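Print this page | E-mail this page
Reading time: 4 minutes

Rorkedell Joint Sealant for Concrete Paths and Footpaths

Rorkedell is a one-part, self-levelling sealant for expansion and control joints in concrete paths, driveways and forecourts. It is supplied in grey and charcoal and is poured or gunned straight from the pack with no mixing. The cured sealant stays flexible through summer and winter movement and can be walked on the day after it goes in.

We have made it at our Wurville works for 13 years. The formula changed once in that time, when the solvent was taken out. Old stock with the orange label should not be mixed in the same joint with current stock.

Where to use it

Use Rorkedell in horizontal joints between concrete slabs, and where a slab meets a brick or block wall. It bonds to clean, sound concrete without primer. Brick, stone and old painted surfaces need one coat of Atinga primer first. It is not suitable for vertical joints, swimming pools, fuel storage areas or joints that sit under water for long periods.

An open expansion joint lets grit and water down to the base. Grit stops the slabs closing up in hot weather, and the edges begin to chip. Water carries the bedding away and one slab drops lower than its neighbour. Once there is a lip, sealant will not fix it, and the slab will need to be lifted or ground first. 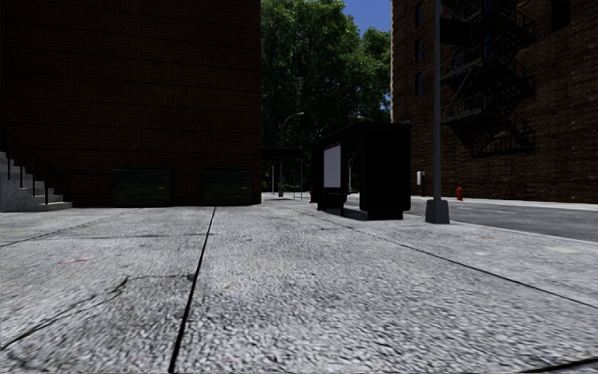 Concrete footpath with a dark joint between slabs

Joint size

The minimum joint width is 6 mm and the maximum is 32 mm. Depth should be half the width, with a minimum of 6 mm. Set the depth with closed-cell backer rod one size larger than the gap. Push it down with a blunt tool and take care not to puncture it, as a punctured rod gives off bubbles which come up through the sealant as it cures.

For joints wider than 32 mm, use the Valen two-part product, which is listed on its own page.

Coverage

A 600 mL sausage fills 6 metres of joint at 10 mm wide and 10 mm deep. The 4 L pour pack fills 40 metres at the same size. Allow extra if the slab edges are badly worn. For jobs over 120 metres, please ring before ordering and we will make sure that all the packs come from one batch. There is a slight colour difference between batches, and it shows most in the grey.

Preparation

Most of the calls we get about failed joints come down to preparation. Rake out all old filler, including bitumen strip. Bituminous residue bleeds into the sealant and leaves it soft, and wiping it over with solvent only spreads it. Grind or wire brush both faces back to bare concrete, then blow out the dust. A leaf blower does the job on short runs.

New concrete should be at least 28 days old. The joint must be dry to the full depth. After rain, leave it one clear day in warm weather and two in cool weather. Pressure washing counts as rain.

Curing compounds are often left on the joint faces of newer slabs and cannot be seen. If a few drops of water bead up on the face, grind it again.

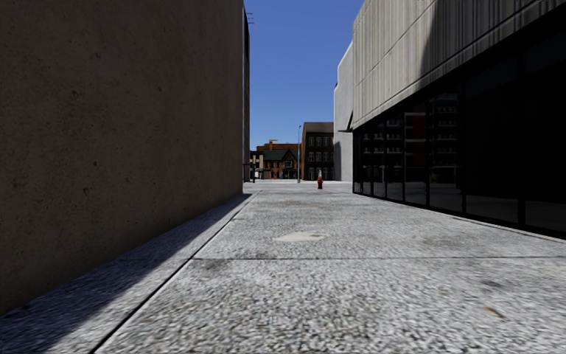
Shaded joints cure more slowly than those in the sun. Along the south side of a tall building the sealant may take twice the stated time to skin over in winter, and it pays to start those runs first thing in the morning. Do not apply below 5 degrees or above 35 degrees. In hot weather, work in the late afternoon when the joint has begun to open again.

Mask both sides of the joint if appearance matters. Pour in one direction and keep the nozzle low, just above the rod. Fill to 3 mm below the surface so that tires and shoes do not rub on the sealant. It levels itself and does not need tooling. On slopes steeper than two per cent it will run to the low end, so use the non-sag grade, code RK-N.

Pull the tape before the sealant skins. At 23 degrees and 50 per cent humidity this takes 45 minutes.

Cure times

Skin: 45 minutes
Foot traffic: 24 hours
Bicycles and prams: 48 hours
Cars: 7 days
Full cure at 10 mm depth: 14 days

Customer notes

Ama Amissah looks after the paths at a group of rental units and has used the charcoal grade for several seasons. She wrote to us in August: "The only section that let go was one where we hadn't got all the old bitumen out. We cut that back and did it again. The rest has stayed put."

Ayuba Ayaaba, a paving contractor, asked us for a larger pack, and the 4 L size was the result. He also asked for a resealable cap. We have tried two and neither kept the moisture out, so please treat an opened pour pack as single use.

Steps, stoops and landings

The joint where a footpath meets the bottom step is usually narrow and uneven. Open it to 6 mm with a grinder if needed. Use the non-sag grade here and prime any brick or stone. Keep sealant clear of the base plates of metal handrails, which have their own fixing grout. 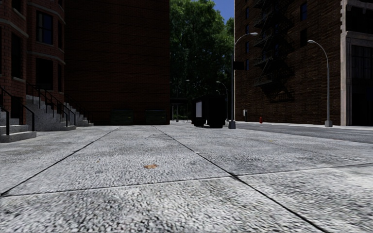

Packs and codes

RK-G6: grey, self-levelling, 600 mL sausage, box of 20
RK-C6: charcoal, self-levelling, 600 mL sausage, box of 20
RK-G40: grey, self-levelling, 4 L pour pack
RK-C40: charcoal, self-levelling, 4 L pour pack
RK-N: non-sag, 600 mL sausage, grey only
AT-1: Atinga primer, 1 L tin

Shelf life is 12 months unopened, stored below 25 degrees. The batch number and use-by date are printed on the crimp of each sausage and on the base of the pour pack.

Orders and technical help

Trade accounts are handled by Salamatu Fashola. Technical questions go to Gwawr Wogan, who can also send the safety data sheet and the movement test results. Please have the joint width, the depth and the length of the run ready when you call. Orders can be picked up from the Wurville counter between 7 a.m. and 3:30 p.m.

Print this page | E-mail this page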